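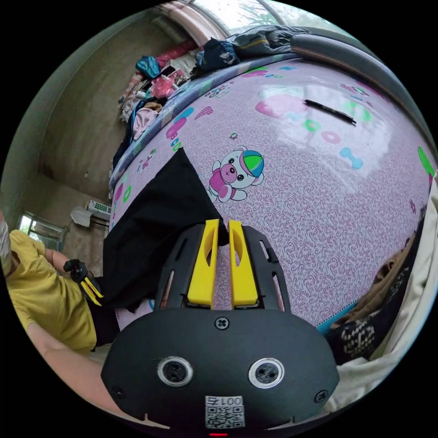 Wednesday, March 15, 2023

Quick one tonight, both kids are finally down and I've got maybe twenty minutes before I fall over.

So. The birthday. Our middle one turned six and asked for a "camping party" in the middle of mud season. Fine. Tent in the living room. Moved the couch into the hall, which meant climbing over the couch to get to the bathroom for two days. Bhavana Menon from down the street lent us her tent and it's bigger then our living room, so one end sort of leaned up the wall by the bookcase. The kids thought that was the best part!

Cake was a chocolate sheet cake with pretzel stick logs and candy corn flames. I forgot the candles. Pavithra ran home and got hers, left over from January, a pink number 4 and a handful of skinny ones. We used the skinny ones.
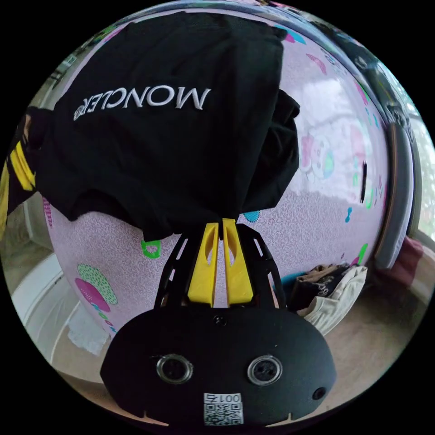 Did anybody actually sleep in the tent?

Two of them, until a little after midnight, and then they both ended up on our floor with all the pillows.

Sunday was slow. Pancakes. More cake. The new puzzle has 579 pieces, who picks a number like that, and it's been living on the dining table since so we're eating at the counter. My mother-in-law did the whole border by herself on Monday while I was on the phone with the dentist. The baby got hold of a corner piece and we did get it back, a bit chewed.

Other news, in no order. Tooth number three is wiggly. The toddler says "no thank you" to everything now, including shoes. We've had more than 231 conversations about getting a hamster and the answer is still maybe in the summer. 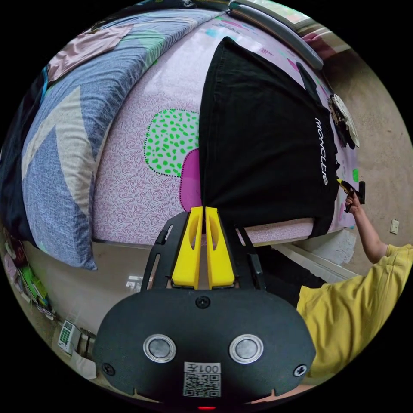 And he wants to name it Kruger, no idea where he got that, so of course now it's Kruger this and Kruger that and there is no hamster. His sister is holding out for Pancake.

Tent goes back to Bhavana tomorrow if I can get it into the bag. I've tried twice. The poles are in, the rest of it is sitting on the dryer. Grandma's coming again Saturday, need to find the couch cushons before then. Ok, bed.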